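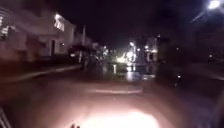

I've started doing my evening walk after dinner, around nine, when the heat has gone out of the footpath. The loop goes up Greenwood, past the old Tarska building and back along the creek. Our house dates from 1969 and the kerbs seem to be the same age, so I watch my feet. The council has replaced 200 metres of kerb near the school and stopped there.

The street is a different place after dark. I notice which houses leave a light on and how far apart the poles are. On the long stretch I walk on the kerb side and carry a small torch.
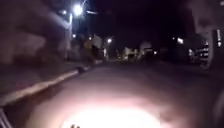
Street lamp beside the footpath, with more lights further down.

I asked the council in July whether they would add 2 lamps near the bend. They sent a form. I filled it in and have the receipt number on the fridge.

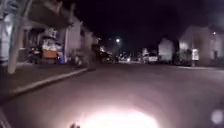

Wendy Clegg wrote in to say she sent the same form for her street and it took two goes. She suggests ringing as well and asking for the lighting section by name. I'll try that next week.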